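Start Anleitungen Greifer Kameras Steuerung Forum Kontakt

Zwei Greifer in der Simulation vergleichen, ohne sich selbst zu belügen

Wer einen Greifer kauft, bevor er ihn simuliert hat, ist mutig. Wer ihn simuliert und dem Ergebnis glaubt, ist noch mutiger. Diese Anleitung liegt irgendwo dazwischen. Verglichen werden der Getska mit zwei Fingern und der etwas schmalere Rerkum, beide am selben virtuellen Arm, beide mit Kamera am Handgelenk.

Voraussetzung: Arm und Steuerung laufen schon in eurer Simulation. Falls nicht, zuerst den Teil von Aino Miettinen über den Loureiro-Regler lesen und danach mit frischem Kaffee wiederkommen.

1. Modelle laden und misstrauen

Beide Hersteller liefern Modelldateien. Beim Rerkum waren die Massen der Fingerglieder in Gramm eingetragen, der Rest in Kilogramm. Der Arm hat sich unter dieser Last ungefähr so benommen wie ich nach einem Umzug. Also: jede Masse einzeln ansehen und von Hand korrigieren. Der ganze Getska wiegt bei uns 185 g weniger als der Rerkum, und das soll er in der Simulation bitte auch tun.

2. Kamera ans Handgelenk

Die Kamera wird fest mit dem letzten Armglied verbunden und blickt über den Greifer nach vorn. Nicht an einen Finger hängen, auch wenn das Menü es großzügig anbietet. Zbigniew Szewczyk hat es probiert und musste sich danach kurz hinlegen.

Die Finger weit öffnen und ein Standbild rendern. Beide Finger sollten zu sehen sein und dazwischen genug Boden, dass man ein Objekt darin wiederfinden würde. Verdeckt der Greifer mehr als die untere Hälfte, die Kamera ein Stück zurücksetzen und den Wert notieren. Beim zweiten Greifer gilt dann derselbe, sonst vergleicht ihr Kameras.
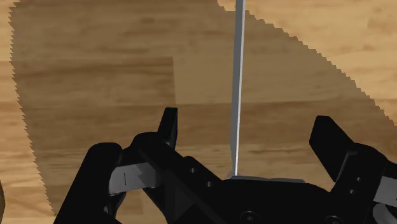

Beim Licht wird es lästig. Grob aufgelöste Schattenkarten erzeugen Sägezahnkanten, und eine Objekterkennung, die auf Kanten anspringt, freut sich darüber viel zu sehr. Entweder die Auflösung der Schattenkarte hochsetzen oder Schatten für den ersten Durchgang abschalten. Ich lasse sie meistens an. Die echte Halle ist auch nicht höflich beleuchtet.

3. Testlauf

Pro Greifer 30 Versuche, gleiche Startposen, gleicher Zufallskeim. Ein Versuch zählt als gelungen, wenn das Objekt nach dem Anheben 2 Sekunden gehalten wird. Wer hier nachträglich die Haltezeit kürzt, darf sich Vertrieb nennen.

Die Reibung der Fingerpads ist der Regler, an dem alle heimlich drehen. Einmal festlegen, aufschreiben, Finger weg. Neema Mfaume trägt sie bei uns in die Konfiguration ein und schützt die Datei danach gegen Schreiben. Das hat einen Grund, und der Grund bin ich.

4. Auswerten

Das Skript schreibt pro Lauf eine Zeile je Zeitschritt. Öffnungsweite und Kontaktkraft reichen für den Anfang; alles Weitere kann man protokollieren und nie wieder ansehen. Zuckt die Kontaktkraft beim Schließen wild, ist meist der Zeitschritt zu groß. Halbieren, neu starten, Mittagspause.

Bei uns hielt der Getska flache Teile besser, der Rerkum kam leichter in enge Kisten. Den Tretus-Adapter haben wir bei beiden weggelassen, er verlängert das Handgelenk und verschiebt damit den Kamerablick. Wer ihn braucht, fängt bei Schritt 2 wieder an.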